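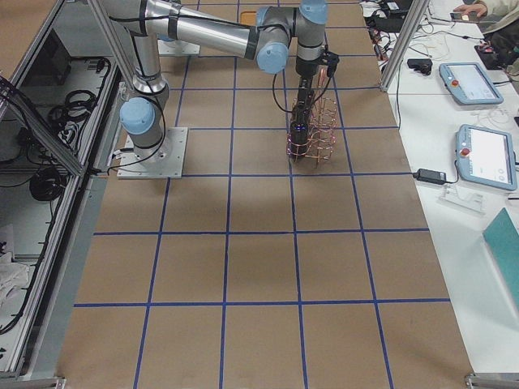
Data Cards / Company Finance

Erkach Stake Sales

A table of share sales in mid-sized packaging and drinks companies, compiled from published company notices. Each row is one sale, with the seller, the buyer where named, the size of the stake and the price paid. The current release has 500 rows covering 44 companies and is dated 2019-06-30.

Maintainers: Inês Ramalho, Vasilis Vasić
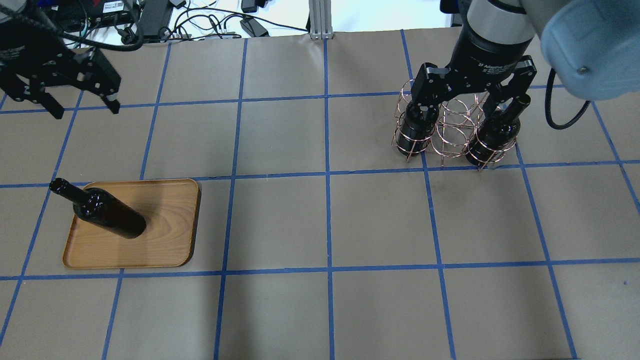
Sector codes follow the company's main source of income, as stated in its latest annual report. Hollham is coded as packaging even though it also owns a drinks wholesaler. A dark glass wine bottle like the one lying on the wooden tray could earn money for firms under both codes – the bottle maker under packaging, the winery under drinks. Puvwood changed its main business during the period and has 2 codes.

Known gaps

Prices are missing for 30 rows. Sales between subsidiaries of the same parent are left out. Pavlović reports in July, so its latest figures are not included. Send corrections to Jeanie Mackay with a copy of the notice.

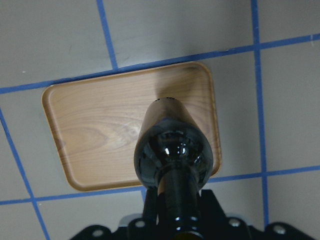 Blue tape lines on a light gray surface.

File format

CSV, UTF-8, one header line. Amounts are in euros.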